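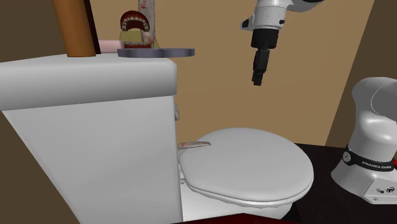 Jolora Bathroom Pack: simulated chore scenes for one-armed robots

Every few months somebody announces that the housework is as good as solved, and every few months we go home and clean our own toilets. The Jolora Bathroom Pack is for people who would like to find out how far off solved is, in software, before they buy a mop for a machine. You get rendered bathrooms, a single arm, and a set of tidy-up jobs that a bored ten-year-old could finish between ads. The clutter is the hard part. A tray that hangs over the rounded corner of the tank lid, with a model set of teeth standing on it, asks more of a planner than any number of cubes on a bench, and the closed seat beside it is a smooth, sloping invitation to drop things.

What's in the pack

1,458 scene layouts, all editable
56 loose objects, from the sensible to the dental
6 chore types: clear the tank top, clear the seat, sort by size, return to tray, lift the lid, close the lid
Scoring scripts and a replay viewer
Licence for one lab or workshop, any number of seats (the other kind)

Can it clean a bathroom yet?

No. It can have a decent go at putting things back where they belong, provided where they belong is flat. Our own baseline manages single objects well enough that we've stopped cheering. Two objects leaning on each other is another matter, and thin flat ones lying on a smooth lid still bring out behaviour we can only call petting. Scrubbing isn't included. We had a scrubbing task in the February build and took it out after the arm learned to score full marks by holding the brush very still near the bowl.

Analyn Castillo, who builds our layouts, would like it known that the clutter is deliberate. Her rule is that anything a household might leave on a toilet tank goes in, plus a few things no household would. Customers have asked for a tidier version. There is a "guest coming" setting in the menu that removes half the objects, and we think less of you for using it, but only slightly.

Who buys it

Mostly university groups and small automation shops. Wendwood runs the lid tasks overnight as a regression test for its grasp planner. Eleni Radonjić at Dervishi uses the sorting chores to decide which jobs on her packing line are worth automating, on the theory that if an arm can't cope with a bathroom shelf's worth of odds and ends it has no business near her returns bin. So far she has kept the people.

Requirements and price

A desktop with a recent graphics card and patience during the first load. The pack runs on the Bundex simulator, sold separately. Scenes ship with the arm already mounted, and you can swap in your own model if you don't mind redoing the reach limits.

$179, one-time. Updates are free until the next major version, which will have a kitchen in it. Colour variants for walls and floors are included. Refunds within the month if it won't run on your machine — not if your robot turns out to be bad at chores.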